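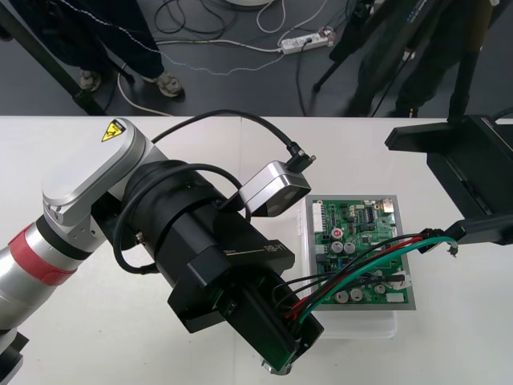 Ramiro Bravo put it to us early on that a shared workshop is the wrong place to learn anything about cable handling, too many people walking past and the benches get moved overnight. He would rather see the whole thing done in a proper cell. We take the point on repeatability and come back to it in 4.4. But the question in this paper is what a build group can manage in the room it has, so the room stays.

4.2 Wiring step

Figure 3. Both arms on the harness, plug end held by the right gripper, wires over the board. Board on grey plate, plate on clear plastic container.

The wiring step is the one that took longest to get going. Parts placing (4.1) was working inside a fortnight. Wiring was not working properly until December, and even then only with the short harness. Reasons below, in no special order.

First, the wires bend. Obvious, but the planner we started from (Tkachenko, unmodified) treats whatever is between the fingers as a stiff body, and so it will happily send the left arm off with the plug and forget the loose end trailing behind. We did not write a full cable model. Instead a length limit between the two grippers plus a small sag allowance, both set by hand for each harness. Crude. Good enough for harnesses up to 200 mm, poor past that.

Second, grip. One arm takes the bundle, the other takes the plug. If the plug arm closes at a slant the plug turns on the way across and will not line up with the header. The fix was to close, open slightly, close again. Adds time to every run. We kept it.

Third, height. With the board flat on the table the wrists come down too low and the planner refuses half the poses. Raising the board on a storage container cured most of this, and a metal plate between the two gives the board something flat to sit on. The container does flex a bit under load, see 4.4. A milled block would be better and the Bremcombe workshop has a mill, we just never got the slot booked.

Runs were logged over the whole build period, last one on February 21, 2025. In all 4,000 attempts were started. Of these 2,051 ended with the plug fully home, checked by continuity test and not by eye. A further 696 ended with the plug in the header but not latched; we count these as failures in Table 2, though a push with a thumb would of finished the job. The remainder were drops, missed grips or stops called by whoever was standing by.

Drops fell off sharply once we swapped the finger pads for the softer Pleson ones. Missed grips did not. Most of the missed grips come from the black wires, which the wrist camera loses against dark fingers. Coloured sleeve on the bundle helps a lot but that means touching every harness by hand beforehand, and so rather defeats the purpose. Results with sleeve are kept seperate in Table 3.

Software is the Nendis stack with our changes on top. Settings per harness in Appendix B. Note that the sag value for harness 6 was entered wrong for the first batch and those runs are left out of the totals above.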